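I gave up coffee for most of February, and I'd like it on the record that I was unbearable. My doctor had suggested it, very gently, the way you'd suggest to a friend that maybe the bangs weren't working. I lasted until the 24th. And somewhere in that miserable, headachy stretch I figured out that what I missed most was the mug (okay, the mug and the caffeine, but let me have this).

So I started asking people about theirs. Everybody has one! Ask a person about politics and they clam up, but ask which cup they reach for at six in the morning and you'd better find a chair.

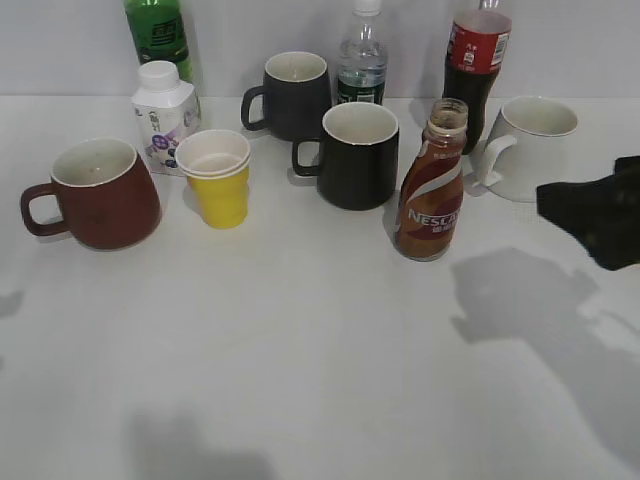 ## The woman with 71 mugs

Madalena Mota runs a secondhand shop called Skorna, and she keeps 71 mugs at home, on open shelves, in a kitchen about as big as my car. She uses four of them. The rest are for looking at, she told me, and also for company, and also because her sister keeps mailing them.

"I don't buy them," she said. "They arrive."

Her favorite came from a closing sale at the old Guillot diner in Rikesow. It's heavy, it holds too little, and the glaze has gone all crackly inside. She paid fifty cents for it and has turned down real money since. I asked if I could drink out of it and she laughed and gave me a different one.

What she taught me, over a very long afternoon, is to pick a mug up before you look at it. Shut your eyes if you have to. Can you get two fingers through the handle, or does your knuckle end up pressed against the hot part? Is the lip thin or fat? I'm a fat-lip person, as I now know, and I've been drinking out of thin ones my whole adult life like a fool.

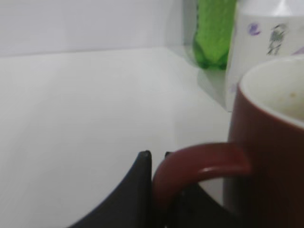
Then there's the washing question, which nearly ended my marriage. My husband thinks a coffee mug needs soap every single time. I come from a rinse-and-go family. My grandfather never let soap near his, and by the time I knew him the bottom was the color of a saddle. Madalena sided with my husband, I'm sorry to say. Baking soda and a damp rag, she says, and leave the steel wool out of it.

## Breaking one

I dropped mine last spring. It was a green one from a motel gift shop in Nirden, nothing special, and I stood there in my socks and cried over it. I tried gluing the handle back on and it held for a week of pencils.
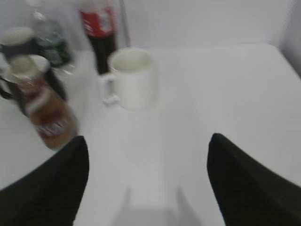 Replacing it took me months. I bought two online and gave them both away. I borrowed my neighbor's. I drank out of a jam jar for a while and told everyone it was a choice. Then I went back to Skorna on a rainy morning and did the eyes-shut thing down the whole shelf, with a line forming behind me, and the one I came home with is squat and brown and kind of ugly. It cost me two dollars, and my husband isn't allowed to touch it.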